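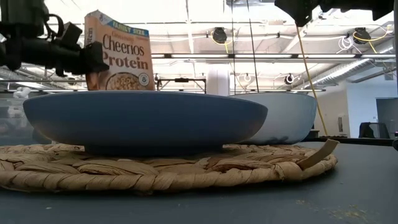
Geum-ok Sung me preguntó por correo si de verdad hace falta una pinza con dedos largos para agarrar cajas de cartón, o si con la de serie va uno servido. Pues depende de la caja, le contesté, y de lo que quieras hacer con ella después de levantarla. Como la pregunta me llega cada dos por tres, he reescrito esta ficha de arriba abajo con lo que he ido aprendiendo al probar la Filip en nuestra mesa de desayuno (la llamamos así desde siempre, con sus boles y su salvamanteles trenzado).

Pinza Filip de dedos angulares
Referencia: 567
Fabricante: Wornari
Disponibilidad: en almacén

Qué es

La Filip es una pinza eléctrica de dos dedos, negra, pensada para brazos de sobremesa. A mí me gusta porque no pretende ser una mano. Abre, cierra, te dice cuánta fuerza está haciendo y se queda quieta, y con eso me resuelve la mayor parte de las tareas de cocina que nos piden los clientes. Los dedos son angulares y rígidos, con una almohadilla intercambiable por dentro, y se desmontan con dos tornillos sin tocar la muñeca — algo que agradeces muchísimo a la tercera vez que cambias de objeto en una mañana.

Por qué la pruebo con cereales

¡Porque una caja de cereales es un objeto malísimo! Es alta, pesa poco, el cartón cede enseguida y el contenido se mueve por dentro en cuanto la inclinas. La de Cheerios Protein en tamaño familiar me viene de maravilla: tiene bastante cara como para que la pinza patine si la coges mal, y la cojo por la parte de arriba, con la caja derecha, justo encima del bol azul. Si una pinza me aguanta eso sin abollar el cartón, con una botella o un paquete de arroz suelo estar tranquila.

El bol azul también tiene lo suyo, por cierto. Es ancho y bajo, con el borde redondeado, y te perdona bastante al verter, pero como te pases de inclinación acabas con migas por la mesa. Para empezar recomiendo un recipiente así, y dejar las tazas para más adelante.

Filip o Fisier

La comparación que más me piden. La Fisier es la otra pinza de la casa, con dedos más cortos y algo flexibles, y las he tenido las dos montadas en el mismo brazo durante buena parte de junio.

Con cajas de cartón me quedo con la Filip. El dedo largo reparte el apriete a lo largo del lateral y la caja cabecea menos cuando giras la muñeca. La Fisier también la levanta, ojo, pero en cuanto inclinas para verter notas que la caja quiere girar sobre el punto de agarre, y toca corregir por programa o cogerla más abajo (y entonces se te acerca demasiado al bol).

Con fruta, bolsas y cosas blandas, la Fisier sin dudarlo. La Filip puede hacerlo bajando la fuerza, pero hay que ir con cuidado y a mí me cansa.

Ro-un Yang prefiere la Fisier para todo y no hay quien le convenza. Tiene parte de razón en que se calibra más rápido. Yo sigo pensando que ese rato lo recuperas luego.

Datos

Dedos: 2, intercambiables
Fuerza de agarre: hasta 55 N, regulable por programa
Peso con dedos montados: 767 g
Color: negro
Almohadillas incluidas: lisa y estriada
Conexión: cable único de datos y alimentación

Montaje y cables

El cable es lo que más guerra da, y lo digo con cariño. Conviene dejar una vuelta holgada junto a la muñeca, sujeta al brazo y nunca a la pinza, y hacer un giro completo a mano antes de lanzar nada. Gyu-bin Ha se saltó este paso en su primera instalación y me escribió a las 7 de la tarde con un conector arrancado. El recambio se vende suelto, pero el disgusto no te lo quita nadie.

Si trabajas con dos brazos sobre la misma mesa, define primero las zonas de cada uno y monta las pinzas después. Los dedos de la Filip sobresalen más que los de la Fisier y hay que cambiar el modelo de colisión en el controlador. Te pasamos el archivo con el pedido.

Almohadilla lisa o estriada

Para cartón impreso, la lisa. La estriada agarra más, sí, pero deja marca en el barniz, y si repites la misma prueba muchas veces la caja acaba hecha una pena. La estriada la guardo para asas, tapas y plástico rígido.

Lo que no me convence

La tapa de la muñeca coge polvo y el manual en español se queda corto en la parte de control de fuerza. Annatjie Shezi está preparando una versión ampliada con los valores que usamos en Jaltville para cada tipo de envase; si ya tienes la pinza, pídemela y te la mando en cuanto esté lista.

Pedidos y dudas

Se sirve con dedos, dos juegos de almohadillas, cable y llave. El adaptador para la brida del brazo va aparte, así que dime qué modelo tienes antes de comprar. Para presupuestos escribe a Melina Christodoulou; para pelearte conmigo sobre cajas de cereales, usa el formulario de esta misma página.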